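Start | Aktuelles | Werkstatt | Wettbewerbe | Archiv

Drucken | Als E-Mail versenden

Rundbrief der Schülerwerkstatt Lerstead, 17. Februar 2022

Wäsche falten für den Goneck-Wettbewerb: ein Zwischenstand mit Fragezeichen

Seit dem Herbst arbeitet unsere Robotik-AG am Beitrag für den Goneck-Wettbewerb, und wer die Ausschreibung gelesen hat, kennt das große Versprechen darin: Ein Roboterarm soll am Ende Kleidungsstücke falten, und zwar in einer gewöhnlichen Wohnung, auf einer gewöhnlichen Unterlage. Das klingt auf Papier recht flott. Ich begleite die AG nun im dritten Jahr und bin, was solche Versprechen angeht, langsam geworden.

Vier Jugendliche sind noch dabei, zu Beginn waren es fünf. Der Weggang hatte mit dem Stundenplan zu tun, aber man darf ruhig erwähnen, dass die Arbeit zäh ist. Programmiert wird bisher wenig. Die meiste Zeit geht dafür drauf, mit Handgreifern Hemden anzufassen, anzuheben, umzuschlagen, abzulegen, wieder zusammenzuknüllen und von vorn zu beginnen. Jeder Durchgang wird aufgezeichnet und bekommt eine Nummer. Aus den Aufnahmen soll das Modell später lernen, wie man einen Ärmel findet.

Der Zähler steht bei 1534 Durchgängen. Das ist eine hübsche Zahl für einen Rundbrief, und der Förderkreis hat sie auch schon auf ein Plakat gesetzt. Weniger gern gedruckt wird die andere: 373 davon haben wir beim Durchsehen verworfen. Mal war der Stoff am Greifer vorbeigerutscht, mal fing die Aufnahme zu spät an, mal hatte jemand mit der freien Hand nachgeholfen und es nicht vermerkt. Übrig bleibt ein Bestand, mit dem sich arbeiten lässt. Ob er reicht, weiß in der Werkstatt keiner, und die Unterlagen von Goneck schweigen dazu.

Gearbeitet wird bei den Jugendlichen zu Hause. Auf dem Werkstatttisch ging es im Herbst schneller, weil die Platte glatt ist und jede Kante des Stoffs sich gut abhebt. Nur faltet daheim kaum ein Mensch seine Wäsche auf einer Werkstattplatte. Auf einem Bett mit grünem Spannbettlaken, das selbst Falten wirft, sieht ein blaues Kleidungsstück für uns immer noch eindeutig aus. Was das Modell daraus macht, ist eine andere Frage. Geklärt werden soll sie im April, beim ersten Probelauf am Arm.
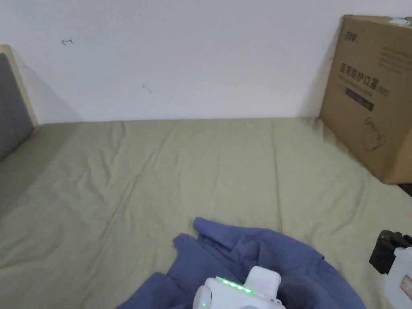 Ob man den Jugendlichen damit nicht vor allem Geduld beibringe und wenig Technik, wollte eine Leserin nach dem letzten Rundbrief wissen. Ihr Sohn habe sich auf Motoren und Sensoren gefreut und erzähle nun beim Abendessen von zerknüllten Hemden. Sie frage sich auch, was denn eigentlich bewertet werde, wenn der Arm am Wettbewerbstag vor einem Pullover stehe, den er noch nie gesehen habe.

Der Einwand sitzt. Zum ersten Teil kann ich immerhin melden, dass inzwischen an jedem zweiten Treffen wieder gelötet und geschraubt wird, allerdings an den alten Fahrgestellen von Sostton und nicht am Wettbewerbsbeitrag. Zum zweiten Teil habe ich nachgefragt. Laut Auskunft der Wettbewerbsleitung zählt, ob das Stück am Ende »erkennbar gefaltet« daliegt. Wer das erkennt und nach welchem Maß, stand in der Antwort nicht. Meine Großmutter hätte von unseren bisherigen Versuchen, auch von denen aus Menschenhand, vermutlich keinen einzigen durchgehen lassen.

Bleibt die Auswertung. Die AG hat sich für die Robles-Software entschieden, weil sie für Schulgruppen kostenlos ist. Der Import der Aufnahmen klappt seit Januar zuverlässig, davor ging mehrfach ein ganzer Nachmittag verloren. Das Programm zeigt nach jedem Training eine Kurve, die ordentlich nach unten läuft, und die Gruppe freut sich jedes Mal darüber. Ich habe gebeten, daneben eine Liste zu führen: welches Kleidungsstück, welche Unterlage, was ist schiefgegangen. Eine sinkende Kurve legt noch kein Hemd zusammen. Die Liste ist lückenhaft, wird aber länger.

Man muss der Gruppe lassen, dass sie beim Aussortieren strenger geworden ist. Anfangs wurde jede Aufnahme verteidigt, heute fliegt auch mal eine ganze Reihe hinaus, ohne dass gestritten wird. Das ist mir mehr wert als das Plakat. Über eine Platzierung will ich vor dem Probelauf trotzdem nichts schreiben, auch wenn der Förderkreis sich das gewünscht hat.

Gesucht werden weiterhin Kleidungsstücke, die zerknüllt werden dürfen, am liebsten einfarbige Hemden mit langen Ärmeln. Bitte gewaschen und ohne Knöpfe aus Metall in der Werkstatt abgeben. T-Shirts haben wir genug.

Kontakt zur Werkstatt | © Schülerwerkstatt Lerstead | Nach oben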